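Teaching two arms to sort caps – hand guiding or remote?

flomton_reg
Evening, all. I've been showing our two arms how to sort caps into a pair of clear bins, dark ones in one and reddish ones in the other, and I'm torn on how to do the showing. I've been driving them remotely with leader handles, and we're at 981 runs since May.
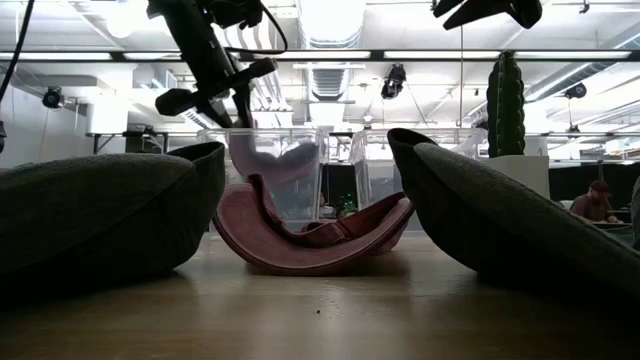

Caps in front, bins behind, cactus keeping watch.

My trouble is the brims. I come in too steep and the fingers slide off the curve. Would I do better holding the arm itself and walking it through? – Régis

Jelosus
Oh, I'd go by hand every time, Régis! You feel the cloth push back, and your wrist sorts out the angle before your head does.

clemence_g
I have to disagree, with affection. Two arms need two people if you guide by hand, and then you've got elbows all over your camera views. Stay remote, but slow down near the table and go for the edge of the brim, even when the caps sit close together.

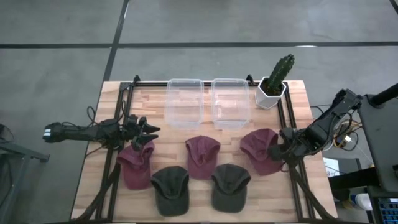

I'd also change the starting layout every 7 runs or so, otherwise it learns the spots and forgets the caps.

Jelosus
Fair point about the elbows, though I still say 4 good runs by hand beat a pile of sloppy ones.

flomton_reg
Thank you both, this is kind of you. I'll stay remote and try the slower approach tomorrow morning – Clémence, may I send you a few runs to look over?

clemence_g
Please do, I'd love to see them.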